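Search this site Search
2 min read

Money Bits from Travileck: The June Mileage Push

If you drive for your own business, please start a mileage log this month! It's such an easy win.
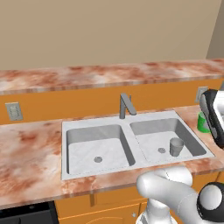
What goes in the log

Write down the date, where you went, why, and the miles. One of our readers at Arnholm logged 105 trips last year and found up to 40 she would have forgotten (mostly quick supply runs). A notebook in the glove box works great, and so does a phone app. Keep parking and toll receipts in the same place, and note your odometer on the first day of the year.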